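Chapter 3
Licensed Figures and the Video Game Market

Learning goals

After reading this chapter, you should be able to explain how a game publisher grants the right to make toys, describe the main stages in the making of a small-scale figure, and read the terms of a simple license.

3.1 Introduction

A video game earns money in more ways than through the sale of the game itself. Characters, vehicles, and places from a well-known title may appear on shirts, lunch boxes, and bedding, and above all as figures. For many publishers these goods bring in a steady income during the years between one release and the next. For the toy maker, a known character lowers the risk of a new product, although it does not remove that risk.

The right to make such goods is granted in a license. The owner of the game is called the licensor, and the company that makes the goods is called the licensee. The licensee usually pays a fixed sum when the contract is signed - the advance - and then a share of sales, known as the royalty. Most licenses also name the countries in which the goods may be sold and the date on which the right to sell them ends.

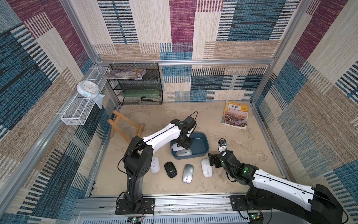
The case used in this chapter concerns Onilgate, an adventure game published by Mestari. In March, the publisher granted a license to Pichler, a maker of plastic figures, for a first wave of 3 characters. Pichler had no factory of its own and placed the work with Jostov, which cut the molds and painted the test pieces. The contract gave Mestari the right to approve each figure at 2 points: once as an unpainted sculpt, and again as a painted sample.

Approval takes longer than students often expect. Mestari returned the first set of sculpts with 793 written comments, many of them on the shape of hands and the folds of cloth. Under the contract, Pichler paid for all changes made before the molds were cut. Changes requested after that point were charged to the publisher.

A trial run of 200 pieces was then sent to selected stores. The purpose of a trial run is to test packaging, shelf price, and the mix of characters in each carton. A carton that holds too many copies of a minor character will sell slowly, and stores may refuse to reorder until the last of them is gone.

Section 3.2 sets out the parts of a standard license and defines the terms used in the rest of the chapter. Section 3.3 returns to the Onilgate contract and works through the royalty owed on the trial run.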